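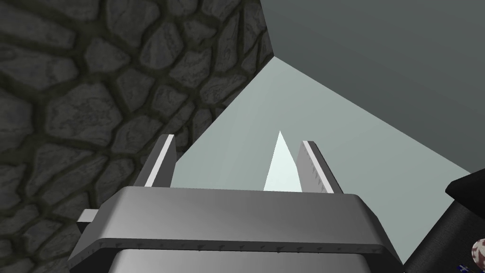 Hondik, close behind the gripper, fingers open.

I said in the spring I was done reviewing simulators. Then Sustik offered a trial of Hondik, their two-arm practice package, and I had a free week and a weak character.

The pitch goes like this. You have a two-arm robot, or you're thinking about buying one, and you don't want to find out on real hardware that your program drives an elbow through a table. Hondik gives you a simulated robot, a stock of rooms and objects, and a recorder that saves every run. The sales page promises 359 ready-made scenes and "real-world confidence from day one." It costs $244 a month per seat. I have no quarrel with the first half of the pitch. It's the confidence I'm being asked to pay for that bothers me.

Setup was fine. I had it running on the shop machine in Musbridge before lunch, with one reinstall after it lost its license file. The manual is short and mostly correct. The section on joint limits describes a menu that isn't there anymore.

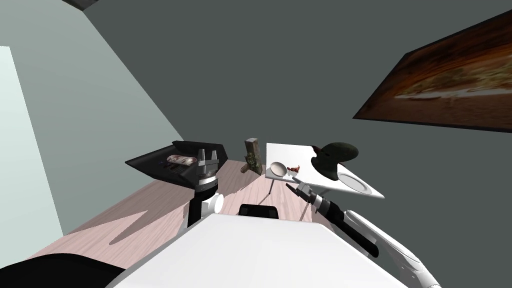

My first complaint is about the scene count. I went through a good part of the library and kept walking into the same small room with different wall finishes. If you change the wall and the tilt of the viewpoint, Hondik's catalog treats it as a new scene. I understand why varied backgrounds are useful for training a vision model. I've done it myself, with much uglier textures. But call it a variation and let me decide what it's worth. A buyer reading "scenes" is going to picture different jobs, and the jobs are nearly all picking a thing up and putting it on another thing.

The second complaint is contact. Rigid objects behave well enough. I set up a plain grasp with a block and it lifted cleanly every time, at speeds where my own gripper would have sent it across the shop. You can turn friction down, and I did, and then it slid out every time. There's supposed to be a middle setting and I never found values that looked like anything I've seen on a bench. Food is worse. The food models are decent looking and, as far as I could tell from poking at them, stiff as a brick. Anyone selling kitchen automation off the back of this should be asked some hard questions.

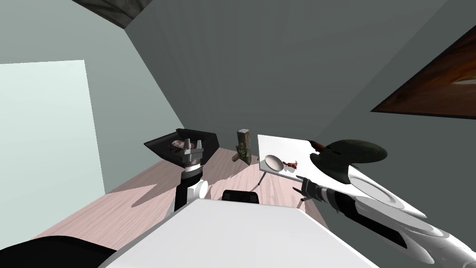
To be fair, the reach checker is good. It told me that one of my placements was only possible with the right arm folded in a way I'd never allow near a person, and it was correct. I'd pay for that on its own. Sustik won't sell it on its own. I asked, and got a reply about the value of the full platform.

The recorder is also decent – it saves joint positions along with the views, and the replay matched the original run in all 3 tests I did. Export is another story. There are 2 formats, one of which only Hondik reads, and the other drops the gripper state. The Dissanayake plug-in is meant to fix that and it's an extra charge. I didn't buy it, so I can't say.

An update is planned for November, with soft objects on the list. I've seen soft objects on a lot of lists.

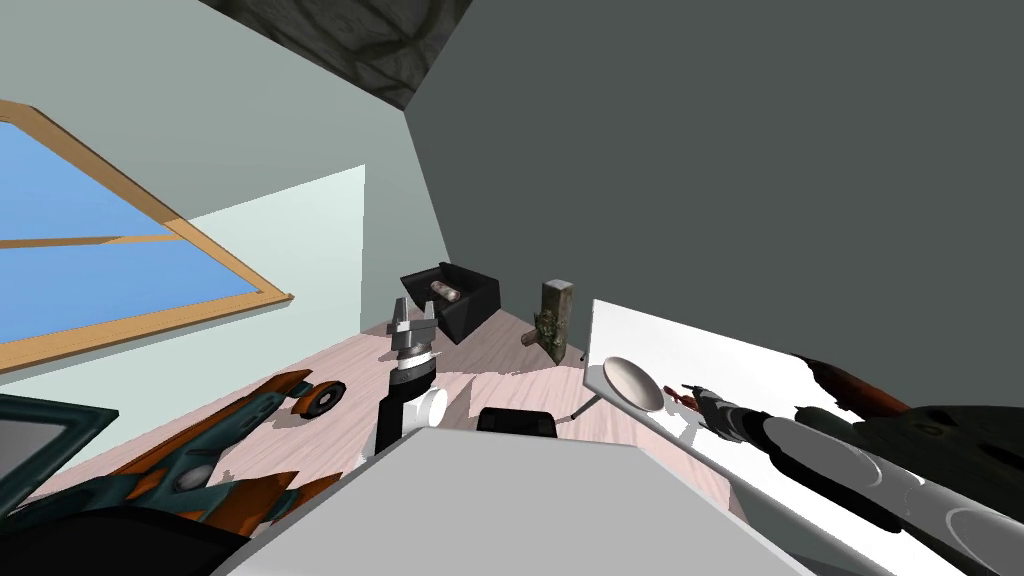

Jozefína Tóth wrote in to say I'm being too hard on the contact model, that she uses Hondik only to catch collisions before a run and has never trusted its friction for anything, and that on those terms it has earned its fee.

Fair enough, and if that's your whole use for it, take the trial and see. My trouble is that the sales page doesn't describe her use. It describes skipping the bench, and I wouldn't skip the bench on the strength of what I saw. I've let my trial lapse. If the November update shows up I'll load the same grasp test and post the numbers, good or bad.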